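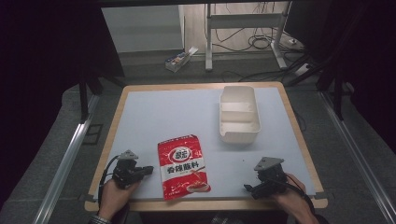 Flodier项目组现面向社会招募任务示范员与过程评审员，参与家务及门店作业可自动化程度的测评。测评对象为一般家庭和小型门店中反复出现的手部作业：取放、归类、翻面、插入、对折、补货。项目要给出的结论限定在一个问题上，即现有双臂设备在不改造环境的前提下，能否以可接受的失败率完成上述作业。入门任务的难度低于多数应聘者的预期，例如桌上平放一袋红色包装的香辣蘸料，旁边有一只敞口的双格收纳盒，要求用左右两把夹爪将袋子取起，放入指定的一格。成年人徒手完成不需要思考，改用夹爪后，软包装的褶皱、反光和内容物位移都会成为变量。示范员的工作是把这类动作做得稳定、可重复，评审员的工作是判断每一次动作是否合格，并写明依据。

项目背景

Flodier由Lallon研究所发起，测评场地设在Allolcombe，数据整理与评分平台由Bramwell提供。首批任务清单共328项，其中218项属于家务，其余属于门店和小型仓储作业。清单按物件性质和动作性质交叉编排，同一物件会出现在多个任务中，同一动作也会换用不同物件重复考察。

前期预备测评得到的情况如下。硬质盒装物件在固定朝向下的取放，设备表现接近人工示范。软袋、薄片、带油膜或高反光表面的物件，失败率明显上升，失败多发生在接触后的短时间内，表现为滑移、旋转或夹持点偏离重心。涉及两手交接的任务，单手部分单独测试均可通过，合并后通过率下降。开合抽屉、拧盖、撕封口一类任务暂未得到可用结论，留待第二批处理。以上情况属内部预备数据，样本有限，不作为对外发布的依据。

因此本次招募的重点是补充人工示范的数量和质量。人工示范在本项目中作为上限参照：如果人手持同一种夹爪也无法稳定完成某项任务，则该任务的瓶颈记在末端工具上，控制方法不计失败。两类原因混在一起，会使结论失去用途。

岗位一：任务示范员（7名）

工作内容：
按任务单手持左右夹爪完成指定动作，每项任务重复至规定次数。
每次开始前按任务单复位物件，包括位置、朝向和正反面。
发现夹持点偏移、物件变形或线缆牵扯时，口头报告并按规定中止或继续。
填写单次记录，注明成功、部分成功或失败，以及失败发生的阶段。
失败的示范同样保留，不得自行补做后替换原记录。

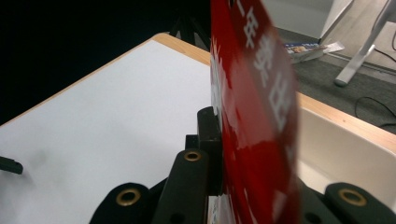
图2　薄型物件夹持：红色扁平物由下方夹住，近于竖直，表面反光明显。

薄型物件任务单独列为一组。该组要求物件离开桌面后姿态保持稳定，不得以桌面或盒壁作为支撑完成调整。反光面会影响后续的视觉判读，示范员需在不改变夹持点的情况下控制转腕速度，任务单对转腕起止角度有规定。应聘者在试做环节会抽到至少一项薄型物件任务。

任职条件：
年满十八周岁，双手活动无障碍，能连续坐姿或站姿作业五十分钟。
裸眼或矫正视力能辨认小号印刷字。
能读懂中文任务单，并按原文执行，不凭经验省略步骤。
无需编程基础，无需机器人操作经验。有分拣、装配、裁剪、餐饮备料或乐器演奏经历者，可在报名表中注明。
左利手与右利手均可报名，录用时按比例安排。

岗位二：过程评审员（2名）

工作内容：
对照判定标准，逐条复核示范记录和设备运行记录。
对结果一致但过程不同的动作进行区分，例如一次夹取到位与多次试探后到位。
对判定标准中含糊的条款提出修改意见，附具体记录编号。
与另一名评审员独立评分，评分提交前不得交换意见。分歧条目由项目负责人组织复议。

任职条件：
具有质检、工业工程、作业治疗、人因工程或相近领域的学习或工作经历。
能熟练使用电子表格，能撰写简短准确的书面说明。
接受长时间、低变化的复核工作。
与任何参评设备的供应方无雇佣或利益关系。

两个岗位合计9人。同一应聘者可以同时报名，但只录用其中一个岗位。

工作时间与报酬

示范员按半日排班，上午或下午任选其一，录用后不随意调换。每五十分钟作业后强制休息，休息时间计入工时。评审员可在场内工作，也可在完成场内培训后远程工作。

示范员报酬按半日结算，每半日218元，试做环节通过后的培训时段按同一标准支付。评审员报酬按整日结算，每日328元。报酬与成功率无关，也不因记录为失败的次数增减。交通费用凭票据在限额内报销。

全部场内作业计划于8月结束。任务清单如有追加，另行签订补充协议，示范员可以拒绝，拒绝不影响已完成部分的结算。

试做与录用流程

报名材料通过初审后，申请人将收到试做通知。试做在Allolcombe场地进行，内容为取放、对位、双手交接和薄型物件各一项。试做着重考察复位的准确程度和记录的完整程度，动作快慢只作参考。以往试做中，相当一部分申请人动作熟练，但复位时未核对物件朝向，该项按不合格处理。

试做结束后由两名考核人分别打分。通过者签订参与协议，接受夹爪握持、线缆整理、任务单阅读和中止规则的培训，随后进入排班。未通过者将收到书面结果，注明未达到的条目，可在下一批招募中重新报名。

数据与隐私

作业过程全程记录，内容包括夹爪开合、夹爪位置和多视角影像。影像以手部、桌面和物件为主要范围，作业区背景可能一并入镜。示范员的面部和语音不作为研究数据使用，意外录入的部分在整理阶段删除。参与者以编号登记，姓名与编号的对照表由项目负责人单独保管。

参与者可在作业完成后三十日内申请撤回本人数据，无需说明理由，已结算的报酬不予追回。

安全与着装

夹爪由人手驱动，夹持力较小，但铰链部位存在夹伤手指的可能，培训中会说明握持位置。作业时不佩戴戒指、手链和腕表，宽大的袖口应收紧。线缆沿手腕走线，不得缠绕手指。部分任务使用食品包装，包装不得开启。对特定调味料或乳胶过敏者，请在报名表中写明，排班时予以避开。

参与者不会进入设备自主运行区域。人工示范与设备运行在不同时段进行，两者之间须完成断电确认。

常见情况说明

关于参与是否意味着替代某类工作岗位：本项目只测量任务完成情况，不对用工作出建议。最终报告将逐项列出设备可完成、有条件完成和不能完成的任务，并公开判定标准。就预备测评来看，清单中能够归入第一类的任务占少数，且多数附有物件朝向固定的前提。

关于手小或力量较弱者是否适合：夹爪握柄可以调节，力量一般不构成限制。手部近期受过伤或做过手术的，请待恢复后再报名。

关于能否自带物件：不接受。任务物件由项目统一采购和编号，包装破损或明显变形后即行更换。

报名方式

请提交以下材料：报名表一份；与岗位有关的经历说明，不超过一页；可到场的时段。应聘评审员者另附一份书面样本，内容为对任意一项日常手部作业的分步判定标准，要求写明起始状态、终止状态和至少三种失败情形。样本不要求配图，不评价文采。

材料以书面或电子形式寄送Lallon研究所Flodier项目组，收件人为项目负责人Songül Yaman，标题注明所报岗位。报名截止日期为2026年4月17日，逾期材料转入候补名单。初审结果无论通过与否，均以书面形式答复。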